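# Rubber lining on the hand-held gripper keeps creeping out of the recess

**skullstead_bench** wrote:

Second unit to do it this year, and I'd like to settle on one way of fixing it before I open this one up.

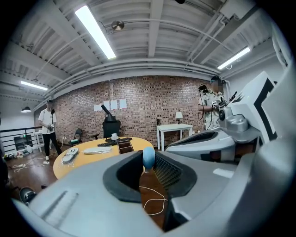 **Jaime Mota** wrote:

Before you order anything, what are you wiping them down with? We had the same complaint on two of ours in January and it came down to the cleaner. Somebody had switched to a citrus degreaser and the rubber grew a little. It doesn't take much. Once the lining is longer than the groove it has to go somewhere, and it goes up.

**skullstead_bench** wrote:

Isopropyl on a rag, end of every shift. No degreaser that I know of. I'll ask the evening people.

More details, which I should have put in the first post:

- Macedo hand-held, gray body, the older style with the lining pressed into a groove and no retaining ring
- counter reads 3615 cycles since the last lining
- the lining lifts first at the corner nearest the cable exit
- grip itself still feels normal, no slipping that anyone has reported

**Renu Dwivedi** wrote:

3615 is early. I get a lot more than that out of a lining, and I don't baby them.

The corner by the cable exit makes me think strain. If the cable hangs with its own weight on the body, people hold the thing slightly rolled to compensate, and then the same corner takes the load every time. Put a clip on the cable and leave slack between the clip and the connector. I use a loop wide enough to put my fist through.

**Čestmír Kopecký** wrote:

I don't agree that the cable has anything to do with it. The cable goes into the housing, the lining sits in the recess, and there is a wall between them. I have had these apart many times. What lifts the lining is old adhesive left in the groove. People peel the worn one out, see that it looks clean enough, and press the new one on top of a layer of dried glue. Then it never seats to full depth.

Take it out and run a plastic pick along the bottom of the groove. If you get crumbs, you have your answer.

**Renu Dwivedi** wrote:

I didn't say the cable pulls on the lining. I said it changes how people hold the body. Those are different things.

**Čestmír Kopecký** wrote:

Fine, but then you would see wear on the one corner. He says lift, he doesn't say wear.

**Jaime Mota** wrote:

skullstead, is there wear?

**skullstead_bench** wrote:

Can't tell with it in place. I'll pull it after lunch and report back. While I'm at it, is anybody here using the Wiseck lining kit? The purchasing side wants to know if it's the same part.

**Lurdes Garcia** wrote:

It fits, but I wouldn't call it the same part. The Wiseck strip comes straight and you cut it to length. The original comes as a closed loop. With the straight one you end up with a joint, and where you put the joint matters.

What I do:

1. Unplug the unit. Wait for the motor to let go, then open the jaw side by hand.
2. Lift the old lining out starting from a straight side. Don't start at a corner, you'll nick the rim.
3. Scrape the groove with plastic. No screwdriver.
4. Wipe with isopropyl and let it flash off.
5. Cut the new strip to 282 mm. The sheet in the kit says to trim to fit, and everyone who trims to fit cuts it short.
6. Dry fit it all the way around with the joint in the middle of the long side.
7. Thin bead of adhesive, press in, tape across it and leave it overnight.

Number seven is the one people skip. If it goes back out on the floor the same afternoon it will be lifting by the end of the week.

**Bakari Koech** wrote:

282 is for the older body only. If you have the newer one with the deeper recess, measure it. I ruined a strip by trusting a number from a forum, and I think it was this forum.

**Lurdes Garcia** wrote:

Correct, older body. I should have said.

**Bakari Koech** wrote:

Also, clean out the grille while you have it open. Rubber dust gets in behind the mesh. A soft brush and a vacuum held a few inches away is enough. Don't use compressed air, it drives the dust farther in.

**Jaime Mota** wrote:

I've used compressed air on mine for years with no trouble. Low pressure, from the inside out.

**Bakari Koech** wrote:

From the inside out is a different matter. Most people point the nozzle at the mesh from the front.

**skullstead_bench** wrote:

Pulled it. Čestmír gets this one, mostly. There was a ridge of old glue along the bottom of the groove on the cable side and part of the way around the corner. It came off in flakes. The other three corners were clean.

Renu, there is also some polish on the outer face of that same corner that the others don't have. So maybe both. I've clipped the cable on this unit and left a loop. I'm leaving the other one as it was so I can compare them.

The evening people say they only use the isopropyl.

**Renu Dwivedi** wrote:

Good. Log the cycle count when you put it back or the comparison won't tell you anything.

**skullstead_bench** wrote:

Counter is zeroed and on the sheet. Relined 6/10/25, original loop from the spares drawer, taped up until tomorrow morning. I'll check for lift every 500 cycles.

**Čestmír Kopecký** wrote:

Check at 100 the first time. If it was seated wrong you will see it by then, and you can press it back before the glue gets dirt under it.

**skullstead_bench** wrote:

Will do.

**wokik_nights** wrote:

What adhesive are you all using? The Wokik tube we have says flexible but it dries hard as a rock.

**Lurdes Garcia** wrote:

Then it's old stock, or it was opened and put back on the shelf. Squeeze a line onto wax paper, leave it a day and bend it. If it snaps, throw the tube out. I write the opening date on mine with a marker and don't keep them longer than 17 weeks.

**wokik_nights** wrote:

No date on ours. I'll do the wax paper test tonight.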